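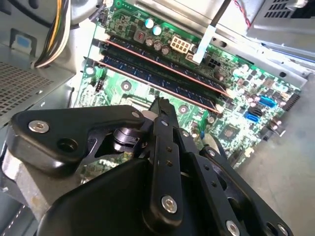 Talks > Community Repair > Speaker Notes

What's inside the beige box: notes for the Calloway library talk

(Slide 1, leave it up while people find seats)

Hi everyone, thanks for coming out. Quick show of hands – who has a desktop computer in a closet right now? Keep your hand up if you've ever opened it. Okay, about what I figured.

I'm going to talk for half an hour about old desktops, mostly the memory, and then we'll open up a few on the side tables and you can poke around.

(Slide 2, the Ledard story)

I got into this when the Ledard office park cleared out its storage room. They had 312 desktops stacked on pallets and the plan was to send the whole lot to scrap. I took two home in the back of my car, thinking I'd get one good one out of the pair, and I did! It took me an entire weekend and I put the memory in wrong twice.

(Pause here, people like to share their own)

(Slide 3, motherboard)

So the big board is the motherboard, and everything plugs into it one way or another. Lots of the ones we get are green, but the color tells you nothing about how good it is. I get asked that every single time.

The long skinny slots are for memory. You may hear them called DIMM slots. There's a latch at the end of a slot, sometimes both ends, and that's what holds the stick in place. Slots often come in different colors, and on plenty of boards that's a hint about which ones to fill first, but makers don't agree on it. Look up the manual. Please look up the manual. I have a folder full of them if you get stuck.

(Slide 4, putting a stick in)

Power off, cord out of the wall. Touch bare metal on the case. Open the latches, line up the notch in the stick with the bump in the slot, and press straight down until the latches come up. It takes more push than you'd think, and the first time I did it I was sure I'd cracked something. If the notch doesn't line up, turn the stick around. If it still doesn't, you've got the wrong kind of memory (come see me, I have a shoebox).

(Skip slide 5 if it's past 7:30)

(Slide 5, dust)

Short bursts of canned air, can upright, hold the fan still with a finger. Do it outside. My kitchen still hasn't forgiven me.

(Slide 6, where they go)

Our Ondus program has now sent out over 2,000 machines. Sign-up sheet is by the door, next session is in September.

Okay – questions, then screwdrivers.

14 comments | 37 shares

Related talks
Wiping a hard drive before you give it away
Setting up Prunine on an older desktop
Which cables to keep and which to toss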